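Looking After Your Soccer Gear at Home (From a Mom With Mud in Her Washing Machine)

By Kathleen Tierney
Last updated: April
47 shares | 6 comments

I have two kids in soccer and a husband who still thinks he can play on the over-40s team, so our back door in spring looks like a sporting goods store after a landslide. I've ruined more cleats and jerseys than I'd like to admit, and most of what I know came from doing it wrong first. So here's what we do now!

Cleats: bang first, wash later

Take them outside and knock the soles together while the mud is still damp. If you've left them overnight (we all do it), let the mud dry right through and then go at it with an old dish brush. The in-between stage is the worst, it just smears. I keep a butter knife with a blunt end for the gaps around the studs, and it lives in the garage so it never wanders back into the silverware drawer.

Then take out the insoles and laces. Laces go in a mesh bag with the regular wash. Insoles get a scrub with dish soap and lukewarm water, and I stand them up against the wall to dry. Stuff the shoes with newspaper, change it after an hour or so when it's soaked through, and stuff them again. Please don't put them on the radiator. I cooked a pair of my son's that way and the sole peeled off in the warm-up of his next game — he finished the first half in sneakers and has brought it up ever since.

Grass stains on white shorts

I used to reach straight for the bleach, and all I got was yellowish shorts with green knees. My neighbor Gobnait put me on to white vinegar. Mix one part vinegar with 2 parts cold water, soak the stain for half an hour, then rub in a little liquid detergent with your fingers and wash as usual. Check before anything goes in the dryer! Once a grass stain has been through the heat you may as well call it a pattern.

I mix all of this on the kitchen counter and wipe up with a damp cloth as I go. If your counter is marble, keep the vinegar well away from it and do your mixing in the laundry sink, as the acid can leave dull spots that won't wipe off. 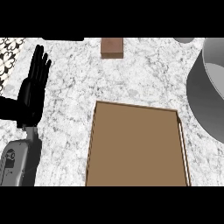 Goalie gloves

My daughter is the keeper in the family, so I've had plenty of practice with these. Rinse them in lukewarm water while she's still wearing them, like she's washing her hands, and squeeze the palms gently. No wringing, you'll tear the foam. Hang them by the wrist strap somewhere shady with a bit of air moving. If they've gone slick and dry by the next game, a few drops of water on the palms brings the grip back.

Shin guards (hold your nose)

Warm soapy water, old toothbrush, done. For the smell, shake baking soda over the lining, leave it overnight and tap it out in the morning. Ours get this every couple of weeks in season, and more often when it's been hot.

The ball

Wipe it down after every muddy game and don't store it pumped up hard all winter. Let a little air out and keep it indoors. When you pump it up again, wet the needle first so it slides in easily. I've bent about 6 needles by shoving them in dry, so now there's a little jar of spares on the shelf next to the pump.

Jerseys with numbers on the back

Inside out, cold water, gentle cycle, and hang them up to dry. Fabric softener is a no from me, it leaves a sort of film and the shirts stop soaking up sweat. If a number starts lifting at the corner, lay a thin dish towel over it and press with a warm iron for a few seconds — no steam, and no sliding the iron back and forth. Let it cool before you poke at it. I always poke at it.

6 comments | Share this page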